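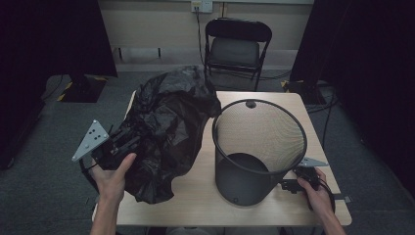

Figure 3. Black plastic bag and black wire mesh wastebasket on a light wood-grain table.

4.2 Brim stiffness and wear over one season

The brims were the main worry going in. Straw braid holds its shape when new and then gives up somewhere in the second month, mostly at the front edge where people grab it. We followed 64 hats sold through the Nendstead shop between spring and October, all from the same block shape, in two groups. Group A was sized with gelatin, the old way. Group B with the water-based stiffener from Ledix. Both groups brushed on the inside only, two coats, left overnight on the block.

Droop was measured at the front, back and both sides with the crown clamped on a head form. Side readings averaged. Left and right never differed enough to matter except in hats that had been stored on a hook, see below.

Group A started stiffer. Noticeably so, and several buyers said so on the return card ("like a plate"). By the midseason check the gap had closed and at the last check Group B was ahead at the front edge, about level at the back. Humidity is the obvious suspect. Gelatin takes up water from the air and lets go of its shape, and the summer was a damp one on that stretch of coast. We did not log humidity for each wearer, so this stays a guess.

Storage mattered more than we planned for. Hats kept upside down on the crown did well in both groups. Hats kept flat on the brim went wavy. Hook hats were worst, with a dent on one side that steam took out only partly. The return card asked about storage in one line and left a very small space for the answer, so some of the answers are hard to read and a few were dropped.

4.3 Sweatband and fit

Fit complaints came in early or not at all. Grosgrain bands shrank a little after the first heavy wear — more if the ribbon had not been steamed before sewing. The Arville workroom steams all its ribbon, the Nendstead one didn't until partway through, which muddies the comparision. We split the results by workroom where we could. Arville hats had fewer complaints of tightness. Looseness was the same in both.

Cotton twill bands were tried on a small batch only. Softer on the forehead, slower to dry, and they picked up makeup badly. Two wearers asked for them anyway the next season.

4.4 What buyers said

A total of 167 return cards were usable, counting repeat cards from the same buyer at different checks. Most of the writing on them was about color and trim, which we had not asked about. Fading of the dyed braid came up again and again, navy especially. Natural braid darkened slightly and people seemed to like that, or at least did not mind.

On stiffness the cards and the measurements do not line up well. A brim that measured soft was often described as "comfortable" or "broken in". Bjarnason's retail notes report the same thing for felt, where customers bring back a hat for being too hard and hardly ever for being too soft. If so then a maker chasing the stiffest finish may be solving a problem the wearer doesnt have. Packing is another matter, a soft brim gets crushed in transit, and those costs land on the shop.

4.5 Limits

One block shape, one season, one coast. No wide brims — anything over the standard width needs wire and that is a different study. The wearers bought their own hats and chose their own colors, so groups are uneven for navy and for the pale pink. Coats were applied by hand and by more than one person. We weighed around 35 hats before and after sizing to check how even the coating was, and the spread was larger in Group A, probably from the gelatin cooling in the pot as the work went on. Reheating between hats would help. We started doing it late.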